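Skarkgate gear evening draws a full room

I went along to the Skarkgate repair evening last night expecting a couple of bicycles and a toaster. What I got was gears, gears and more gears, and I had a lovely time!

The group has taken on the old hand-cranked bell winder from Flivosgate chapel, built in 1849 and silent for longer than most of us can remember. The original wheels are far too worn to go back in, so Diệp Đào, who runs the evenings, has been planning a small practice model first, to let people get the hang of how the parts sit together before anyone goes near the real one.

I'm no engineer (I once put a clock back together and had a spring left over), but Diệp is very patient. She started us off with the difference between a spur gear, which has its teeth straight along the side, and a bevel gear, which has them on a slope so it can turn the drive round a corner. I'd never given it a thought before. Now I keep looking at my hand whisk.

Taha El-Sayed had come over from Julta with a box of spares and plenty of opinions on grease. He reckons the winder will need roughly 800 pounds spent on it, most of that on the main shaft, and the group has a cake sale and a quiz lined up to get things started. I've put my name down for the quiz — the less said about my baking the better.

Most of us spent the second half at the tables, having a go with the model parts.

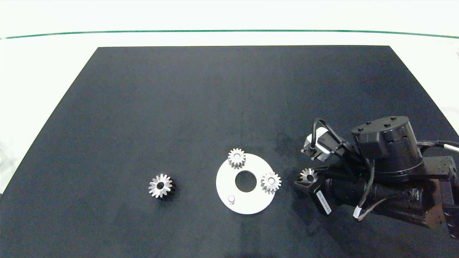 It's slower work than I'd imagined. You have to think about which piece goes down first, and I got mine wrong twice before Taha took pity on me. The couple next to me had brought their own magnifying glass and were still arguing about teeth when the tea came round.

If all goes well the winder should be back in the chapel by October. There are 4 more evenings before the summer break, all starting at 6 in the upstairs room at the Saxena building, and beginners are welcome. Bring a mug, they ran out. The side door sticks a bit so give it a good shove.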